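4. Soaking and cooking of dried beans in the home kitchen

4.1 Households and diaries

The second part of the study looks at what people do with dried beans between the shop and the plate. We asked 17 households in Toltau and in the villages of the Pladard valley to keep a cooking diary during November. Every household received the same variety, Clikolano, a medium-sized brown bean which is grown locally and sold by the Haberkorn mill in paper bags of 700 grams. The participants were free to cook the beans as they liked. We only asked them to write down the time at which the soaking began, the time at which the pot was put on the heat, what was added to the water, and when they considered the beans ready to eat.

In total 154 diary entries could be used. Entries were left out when one of the two times was missing, or when the handwriting could not be read with certainty by both authors. The diaries were typed by O. Mutiso and checked against the paper by E. Sauerland. Differences between the two readings were discussed until we agreed, and where we did not agree the entry was removed.

It should be said that a diary is a rough instrument. Several participants filled in the evening lines on the next morning, and the times in these entries are often full hours. We have kept them, but we do not draw any conclusion from differences smaller than half an hour.

4.2 Length of soaking

Most entries describe an overnight soak. The beans were covered with cold water after the evening meal and stayed on the worktop or in the refrigerator until the next day. The household members did not usually choose this length for a reason connected with the bean. They chose it because it fitted the day. One participant wrote that she soaks "from the dishes to the coffee", and this describes quite well the pattern in many of the other diaries.

Shorter soaks were mainly found at weekends. In these cases the water was often brought to the boil first, the pot was taken off the heat, and the beans rested in the hot water for an hour or a little longer. The participants who used this quick method said in the interviews that the skins split more easily, but that they did not mind it for a soup or a purée. For salads they went back to the long soak.

The amount of water was rarely measured. The common advice is to use three times as much water as beans, and the beans are then expected to stay covered while they swell. In the diaries we find expressions such as "two fingers above" or "up to the handle of the pot". Such measures depend on the pot and on the hand, but inside one household they seem to be very stable from week to week, and the cooks trust them more than a jug.

Salt in the soaking water was a point of disagreement. Older participants had learned that salt keeps the bean hard, and some of them felt strongly about this. Among the younger ones it was usual to add a spoonful of salt to the soak and to rinse the beans afterwards. Four households changed their habit during the study, all of them from no salt to salt, after they had talked with another participant. We had not planned for such an exchange, and it means that the later entries are not fully independent of each other.

Figure 3. Bracelets on a bed with a striped sheet; in the foreground, the open jaws of a hand-held gripper with blue finger pads. 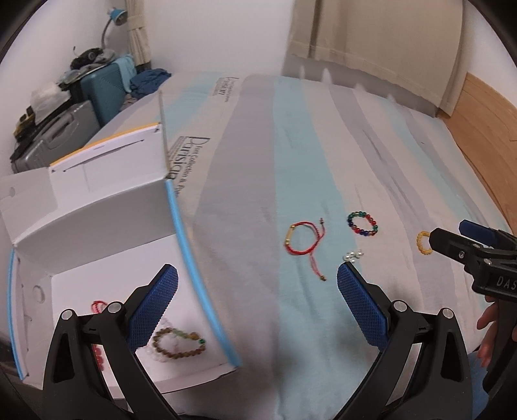
4.3 Cooking and the moment of readiness

After soaking, the beans were in nearly all entries cooked in fresh water. Bay leaf, garlic and a piece of onion were the most frequent additions. Tomatoes, vinegar and lemon juice were normally added late. The participants knew that acid slows down the softening, although they explained it in different ways – one of them said that the tomato "closes" the bean.

The cooking time varied more than we had expected for a single variety. Part of this comes from the equipment. Pressure cookers were in use in several kitchens and shorten the time considerably, so these entries were treated separately. The water is another possible cause. The upper villages of the Pladard valley have hard water, and hard water is known to delay the softening of beans. Two households there added a pinch of bicarbonate for this purpose. They also mentioned that too much of it gives a soapy taste and makes the beans fall apart.

The moment at which the beans were called ready was decided by tasting. Some cooks took one bean, others took three or more from different places in the pot, since a single bean can be soft while its neighbours are still chalky inside. A few used an older test and blew on the beans in a spoon to see if the skin curled. They tasted as well in every case, so we cannot say how reliable the blowing would be alone.

Readiness also depended on the dish. For a stew that would be warmed up again the next day, the beans were taken off the heat while they still had a little bite. For spreads they were cooked until they could be pressed with the tongue. In the first version of the diary sheet we had only one box for "ready", and it was changed after the first week so that the intended dish could be written beside it.

4.4 Use of the cooking liquid

A question on the cooking liquid was included at the suggestion of one household. In more than half of the entries the liquid was kept, either as the base of a soup or for covering the remaining beans in the refrigerator. Beans which were stored in their liquid were described as creamier on the second day, and those which were drained as dry or floury. Freezing was less common, and when it was done, it was in small portions with enough liquid to cover the beans. The soaking water, on the other hand, was poured away in almost every kitchen, except where it had been salted lightly and the cook did not want to season the pot again.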